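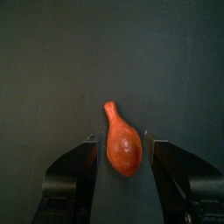

Spoon or gourd? Glossy and orange, slim at the neck and broad in the bowl.

The Case Against the Perfect Little Pretend Lunch
By Marlene Dufour

My sister has a drawer of play food that would feed a village of dolls. Half of it is chewed. There is a fish with no tail, a slice of pizza that lost its Velcro in the first month, and a long brown thing that has been a sausage, a phone and a cigar, depending on which child had it. The children love that drawer. So when the catalogs started selling me on less, I had questions.

The pitch goes like this. Give a child a cup, a tray and one or two plain shapes, and the imagination does the rest. Tridisum, a toy shop in Stostdale that has built its whole line on this idea, calls it "quiet setting." You put down a few pieces with plenty of bare table between them, and you step back. A set costs $29 and does not include the step back, which in my house would be the expensive part.

I went to see Ghislain Hiebert, who picks the pieces for the shop. He handed me one and asked what it was. I said a spoon. He looked pleased and asked again. I said a squash. He looked more pleased. This is the trick, as far as I can tell: an object with a neck and a belly can be either, and grown-ups find that charming. I asked whether a three-year-old finds it charming or just puts it in her mouth. "Both," he said, and to his credit he did not dress it up.

His other favorite point is color. Orange, yellow, a pale cup, a tray the shade of the inside of a peach, and all of it on a dark table. I will admit the pieces stand out. A yellow shape on a black top is about as easy to find as anything in a playroom can be. But my kitchen floor is beige, and beige is where toys in my house end up.

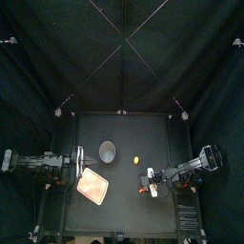 Issue 6 / Page 13

The yellow piece gave me the most trouble. Is it a lemon or an egg? Set it beside a cup and I lean toward lemon, with a glass of something cold on the way. Move it to the tray and breakfast is served. Hiebert says children switch back and forth without blinking. Darlene Turcotte, who ran a preschool room for years and has no patience for catalogs, says they do the same with a rock.

She is right, and it is the hole in the whole business. If the argument is that plain shapes are best because they can be anything, then why pay for plain shapes? Tridisum's answer is a survey. The shop asked 855 customers whether their children played longer with fewer pieces, and most said yes. I would like to know what they were comparing it with, and who was holding the stopwatch. People who have just spent money on an idea tend to report that the idea works.

Still, I took a set home in April and tried to be fair. The tray was the surprise. It has rounded corners and a rim, and my nephew treated it as a bed, a boat and a parking lot before any food went near it. The cup got filled with real water within the hour. The spoon-squash went under the couch, came back with lint on it, and was promoted to microphone.

Did he play longer? Some afternoons, yes. On others he asked where the fish was.

Trevor Chisholm, who repairs wooden toys and sells a few of his own, thinks the fashion will pass and the cup will stay. "A cup is always good," he told me. "You can put things in it." He would buy the cup, find a tray at a yard sale, and let the kitchen supply the lemon. I asked about the egg. He suggested boiling it first.

I kept the set. It lives in my sister's drawer now, mixed in with everything else, and the last time I checked the lemon was wearing a sock.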